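Busby Washing Demos – README

Hi! I'm Yutong Lu, and I put this set together with Zhenhua Qiu for the Tastus project. It has 300 clips of people hand-washing small cloths at a bathroom sink, all seen from head height. We use them as the human half of our training mix – the remote-control half lives in a separate folder called Drustholm and has its own README.

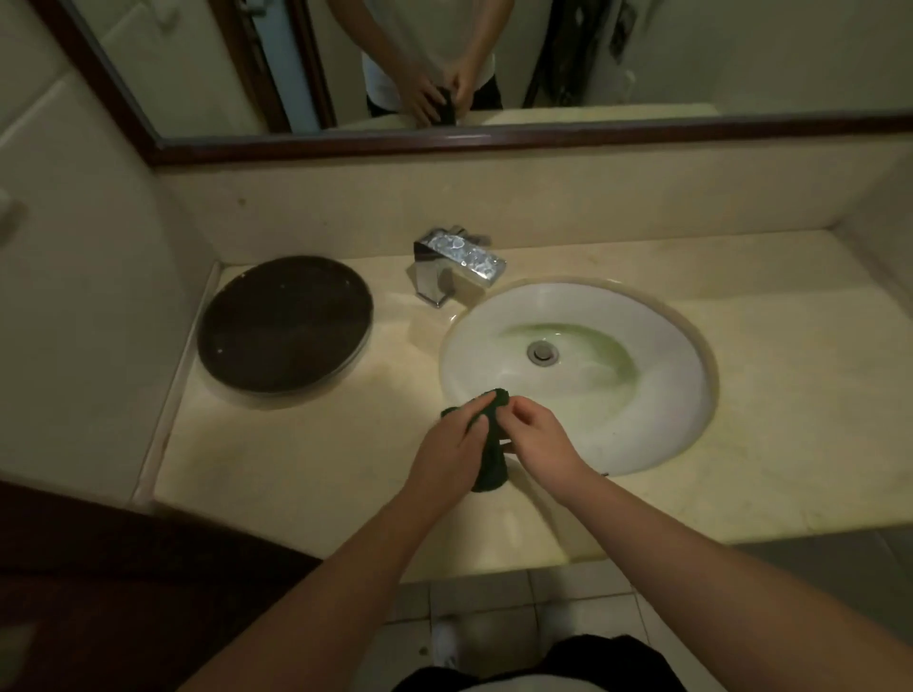
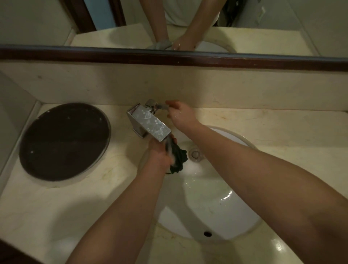 Green cloth at the marble sink: squeezing it over the basin (first), holding it under the faucet (second).

I kept the instructions loose on purpose, so people wash the way they wash at home. Some wring toward themselves, some away, and I love that variety (Zhenhua less so, he had to label it all).

Things to know before you train:

Clips run at most 40 seconds. Twisting and squeezing share one label, "wring". Mirrors are left in, so your hand tracker may find four hands – filter by image height if that bugs you. Clip 2045 is a duplicate and I keep forgetting to pull it. Numbering has gaps, don't worry about them.

Hold out the last 20 clips for testing, please. Loader scripts are in the Yao folder.

Last updated 29 November 2019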